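Carpeted Rooms: Litter and Recycling Reminder

Feb 24, 2023

The Building Services office at Lambert House reminds all residents and room users that carpeted rooms must be cleared of litter before the key is returned. During the past term, 298 bookings were recorded for these rooms, and cleaning staff have asked for help in keeping the floors in good order.

Snack wrappers and paper bags should be placed in the wastebasket. Cans and bottles, whether plastic or glass, belong in the recycling station beside Room 108 — please empty them first and replace the caps.

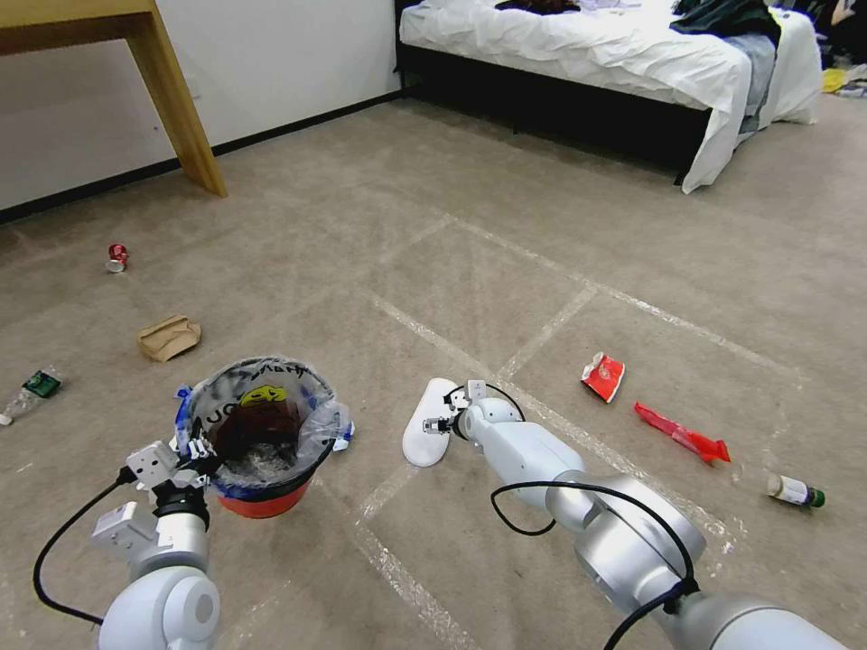
Wastebaskets are lined with a plastic bag, which should be tied and replaced when full. Spare liners are kept in the hall cupboard on Level 2. Residents are also asked to pick up slippers and other personal items from the floor, as vacuuming is carried out early in the morning. Items left behind will be held at the front desk until the end of March.

Spills on the carpet should be reported the same day at extension 1089. Revised room guidelines are available at the front desk.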